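Questions about renting a furnished flat from Brennan House

We receive many letters with the same questions, so Sânziana Anghel from our office has collected the answers on one page. If your question is missing, please write to us or come by on Tuesday, when the office is open until the evening.

## Before you move in

**How long is the shortest stay?**

Four months. We tried shorter contracts in the past, but the cleaning and the paperwork took more time than the stay was worth. If you need a room for a few nights only, the guest house Ovora on the same street is a good choice.

**Are the flats really furnished, or only partly?**

They are fully furnished. Every flat has beds, wardrobes, a sofa, tables and a working kitchen. Most of the furniture came with the building when we took it over, so the style is rather old-fashioned: dark wood, carved details, carpet in the living rooms. Some tenants love it and some would prefer something lighter.

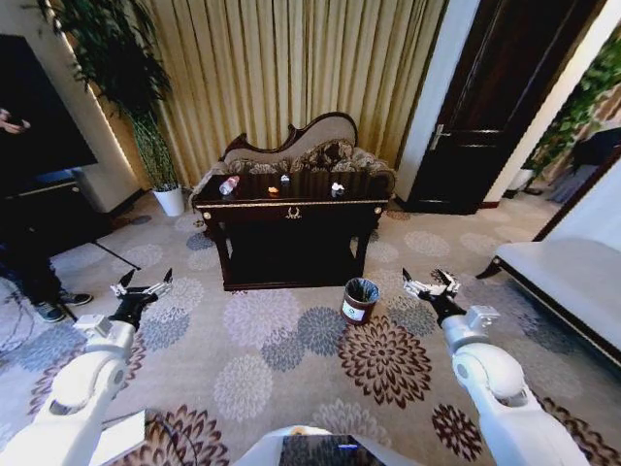 You may bring small furniture of your own, such as a desk or a bookshelf. Please tell us first if it is larger than a single bed, because the lift takes one mattress and not much more. We cannot store our furniture elsewhere during your stay, so whatever is in the flat must remain in the flat.

**How much is the deposit?**

The deposit is one month of rent. For the two-room flats this is 1584, and it is paid before you receive the keys. We return it in full if there is no damage, normally within four weeks after you leave.

**Can I see the flat first?**

Yes, and we recommend it. Flat 401 is kept free for visits until the end of September. It has the same plan as the others on its side of the building.

## Living in the flat

**How should I clean the wooden tables?**

Use a soft cloth, slightly damp, and then a dry one. Please do not use spray polish with silicone. It looks nice for one week, and after that every finger leaves a mark. Hot cups need a coaster - there is a set in the kitchen drawer of each flat. The polished tops are the part of the furniture we repair most often, and a white ring from a cup is charged at 100 for each table.

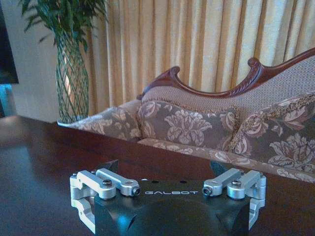 **Who cleans the carpets?**

You do the normal vacuum cleaning. Once a year we send the firm Dretance for a deep wash, and you will get a letter two weeks before. Small things on the floor should be picked up on that morning. The workers move chairs and light tables but they do not move the sofa.

**Can I put my own cover on the sofa?**

Of course. Choose one without a rubber backing, as rubber can stain pale upholstery in summer. Please do not use pins or staples on the carved wood. For camelback sofas a loose throw sits better than a fitted cover, and it is also easier to wash.
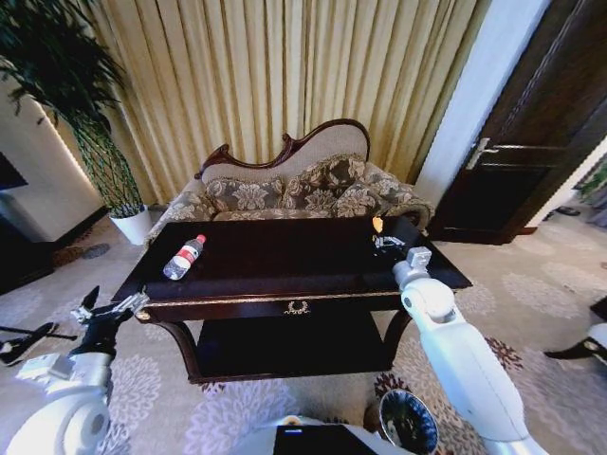
**How do I get internet?**

The line is from Netent and it is already included in the rent. The password is on a card inside the door of the electricity cupboard. If the connection is lost, switch off the box, wait a few minutes and switch it on again. When this does not help, call us and not Netent - the contract is in our name and they will not speak with tenants.

**Are pets allowed?**

One cat or one small dog, with a written agreement. The deposit stays the same, but the carpet wash at the end of your stay is then on your side.

## Moving out

**How much notice must I give?**

One full month, in writing. An e-mail is enough if we have answered it. If you did not receive an answer in three days, please send it again.

**What happens on the last day?**

Divina Estrella will meet you in the flat and go through the inventory list with you. It is the same list which you signed at the beginning, so keep your copy. Small scratches from normal use are not counted. Both keys and the card for the bicycle room should be given back at this meeting.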